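Demos für "Netzwerkkabel einstecken": wie viel Variation am Anfang?

lrutkowska
Hallo zusammen,
wir sammeln seit Oktober Teleop-Demos mit zwei Armen. Aufgabe: Kabel aufnehmen, Stecker ausrichten, in die kleine schwarze Box stecken. Bisher sind 309 Episoden drin, davon habe ich 59 wieder rausgeworfen (Abbruch, Kabel vom Tisch gerutscht, Operator hat neu angesetzt). Trainiert wird eine Policy pro Aufgabe, nichts Vortrainiertes.
Beim Greifen ist sie brauchbar, beim Einstecken nicht. Meine Frage: Lage des Kabels von Anfang an stark variieren oder erst mal eng halten?
Gruß, Lech

kabelbinder67
Eng halten. Mit 250 brauchbaren Episoden und wildem Kabel lernt das Ding gar nichts. Box mit Klebeband fixieren, Kabel immer gleich hinlegen, und wenn das läuft, aufmachen.

D_Satti
Sehe ich anders. Wenn du das Kabel immer gleich hinlegst, lernt die Policy eine Trajektorie auswendig. Wir hatten das bei Fodbridge: auf dem Papier super, und sobald jemand die Box zwei Zentimeter verschoben hat, ging der Greifer ins Leere. Wir haben danach fast alles neu aufgenommen.
Wie viele Operatoren habt ihr? Das macht bei uns mehr aus als die Kabellage.

kabelbinder67
Zwei Zentimeter sind was anderes als ein Knäuel, das jedes Mal neu fällt. Ich sage ja nicht, für immer fixieren.

lrutkowska
Drei Operatoren. Eine Kollegin greift grundsätzlich zuerst mit dem linken Arm, die anderen beiden mal so, mal so. Das habe ich bisher nicht getrennt.

D_Satti
Dann würde ich da anfangen. Leg eine Reihenfolge fest, welcher Arm das Kabel nimmt und welcher die Box hält, und schreib das in die Anleitung. Gemischte Strategien im selben Datensatz sind bei so wenig Daten Gift.

moewe_nord
Was ist mit den Kameras? Transparente Stecker auf weißem Tisch sind unangenehm. Wir haben auf eine graue Matte gewechselt und gleich weniger Fehlgriffe gehabt. Ob es an der Matte lag, kann ich nicht beweisen, wir hatten in derselben Woche auch die Belichtung fest eingestellt.

lrutkowska
Belichtung ist fest. Matte wäre einen Versuch wert, dann passen aber die alten Episoden nicht mehr dazu.
Zum Zurücksetzen: Die Box bleibt ungefähr in der Mitte und wird nur gedreht. Das gelbe Kabel nehmen wir hoch und lassen es fallen, mehr nicht. Beim zweiten Teil der Aufgabe, also Ausstecken, steckt ein Ende schon in der Box und nur der Rest liegt zufällig.

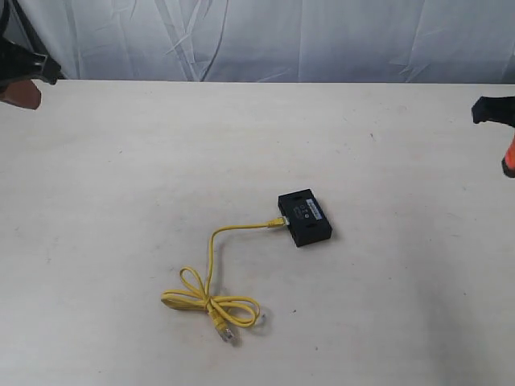
Für das Ausstecken habe ich 28 Episoden zum Testen zurückgelegt, die nicht ins Training gehen. Beim Einstecken fehlt so ein Satz noch, da hatte ich am Anfang nicht dran gedacht.

kabelbinder67
Die 28 nach Operator aufgeteilt oder zufällig gezogen?

lrutkowska
Zufällig. Kann ich noch ändern, der Name steht in den Metadaten.

D_Satti
Würde ich machen. Und die 59 nicht löschen. Wo neu angesetzt wurde, ist das Korrigieren drin, und genau das fehlt dir vermutlich beim Einstecken.

kabelbinder67
Bei den Abbrüchen bin ich dagegen, beim Neuansetzen einverstanden.

lrutkowska
Gut, dann sortiere ich die 59 noch mal durch und lege die Armreihenfolge fest. Kabel lasse ich erst mal weiter fallen. Ich melde mich, wenn der nächste Trainingslauf durch ist.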